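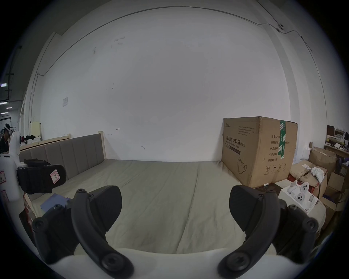

Keeping a Mattress Fresh Between Big Cleanings

Many people wash their sheets every week but forget the mattress under them. I kept house for guests in Dikham, and there I learned that small regular work saves a lot of trouble later.

Begin in the morning. Pull off all the bedding and open the window, and let the bed stand bare until lunch. Do not make the bed right after getting up.

For smell, use baking soda. One box of 400 grams is enough for a double bed. Spread it with a kitchen sieve, leave it for 2 hours or longer, then vacuum slowly with the small brush. Go twice over the seams, where the dust likes to stay.
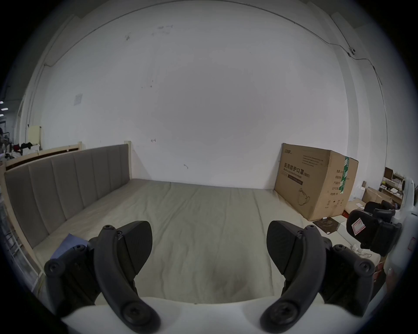 A faint mark near the front of a light mattress.

Stains need patience. Mix cold water with a few drops of dish soap and take only the foam on a cloth. Press, do not rub. Hot water is a mistake with blood or milk - it sets the stain. When you finish, press again with a dry towel and wait until the place is fully dry before you put the sheet back.

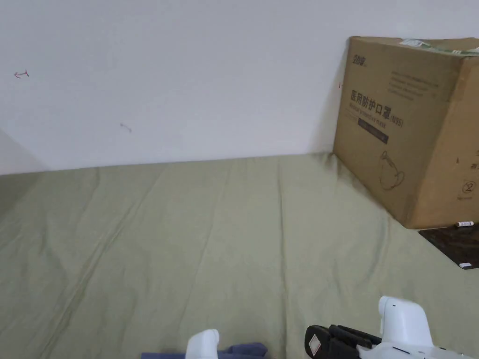 Cotton sheets should be washed before the first use, and they can shrink a little. Buy the fitted ones with deep corners. I like a middle color for every day, and a sage green like this one is easy to live with. If it comes out of the closet with long creases, spray it lightly with water on the bed and smooth it with your palms from the center to the sides. The iron can stay in the cupboard.

Turn the mattress head to foot in May and again in fall. Ours is a heavy Wolberg, so we are always two people for this job.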